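Green Cup, Last Call

August | by the Stilthorpe Robotics Club fiction page

The club had nearly 300 lines of code and one wish: that Lullo would pick up the green cup. Only the green one! Lullo was the arm, and Nirnow was the program that told it where to reach – two names we had argued over longer than any of the math.

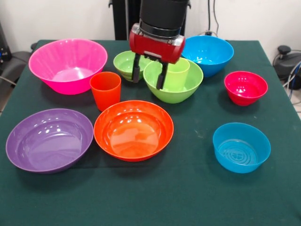

We wanted the Aydoğan Cup so badly that we'd started dreaming in bowl colors. The rules gave each team 16 minutes to sort a table of dishes, and at the last practice we had needed 23. So we cut the slow turns, then cut them again, and I swear the motors began to hum a better tune.

Our plan for the evening went up on the whiteboard:

1. Set the dishes out any old way and let Nirnow find them. Lime inside lime is the hard one, so go there early.

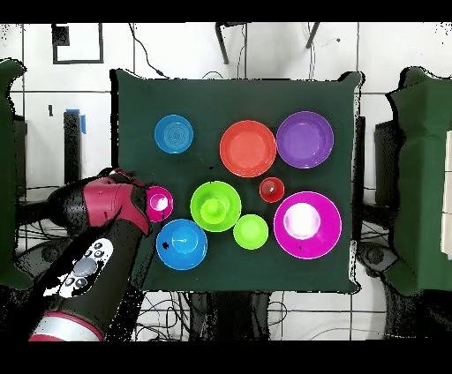 2. Run the whole thing again from the other side, with a new layout, and keep your hands off the keyboard.

By nine we were on run 200 of the summer, and I loved every noisy second of it. I held my breath. Half the club was standing on chairs in the hallway, whispering at Lullo through the door as if it could hear – left, left, now close.
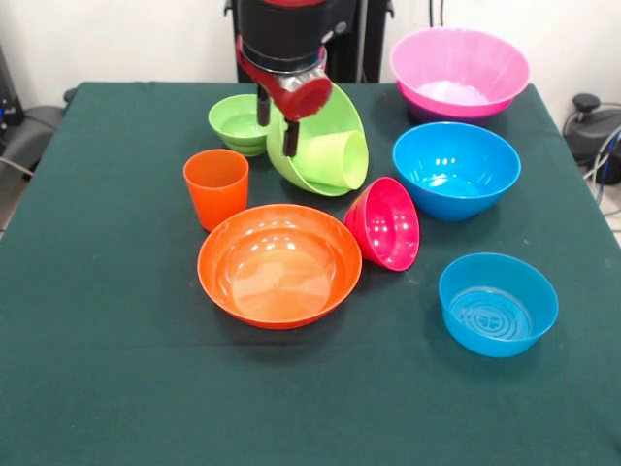

Slow down the close, came a whisper from the hallway, and give it one more second before the lift. I typed in the second. Then I pressed start.

14 comments | 37 shares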